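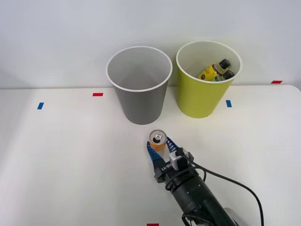

Cup Waste in the Gekusitz Building: Final Report
Nicanor Magaña and Sverre Engebretsen

1. Background

The coffee counter on the ground floor of Gekusitz sells hot drinks from eight in the morning until four. Every drink is sold in a single-use cup, and there is no discount for bringing a mug. We wanted to find out how many cups end up in the trash in a normal week and whether students would use a returnable cup if one was offered.

2. Method

We counted cups in the bins on the first two floors for one week in March. Bins were checked at noon and again after the counter closed. Cups with lids and cups without lids were counted together. We did not count the bins in the Camar wing because it has its own cleaning schedule.

We also handed out a one-page survey outside the lecture hall. We printed 400 copies and left the extra ones at the library desk.

3. Results

The total for the week was 452 cups. Friday was the lowest day, and we think this is due to the small number of afternoon classes. Most cups were in the two bins by the stairs, which fill up before the others are half full. Some had been pushed into the paper recycling, where they do not belong because of the lining.

On the survey, the most common reason for not carrying a mug was having nowhere to wash it. Price came second. Several people wrote that they would return a cup if the drop-off point was on their way out of the building.

4. Proposed trial

We suggest a deposit system with two cup colors, one for each size of drink. The counter manager told us she could set aside a budget of $2,000, which would cover the cups and a rack but not a second dishwasher. Cups would be washed in the Fjeld kitchen overnight.

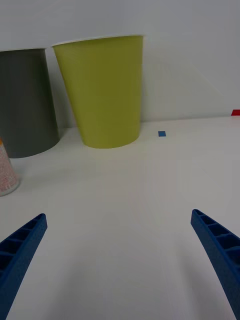

Figure 2. Two colors, gray and yellow-green.

The trial would run for 28 days. Sales and returns would be written down at closing time by the person on shift.

5. Limits of the study

One week is a short period, and it did not include exams. Our noon count was late on two days, so the noon and closing numbers should not be compared. The Monday total may also include cups left over from the weekend.

Related reports
Bike Parking at Camar
Heating Use in the Fjeld Kitchen
Varance Bus Stop Survey

Search reports Enter keyword Go

We use cookies to remember your settings. Accept Decline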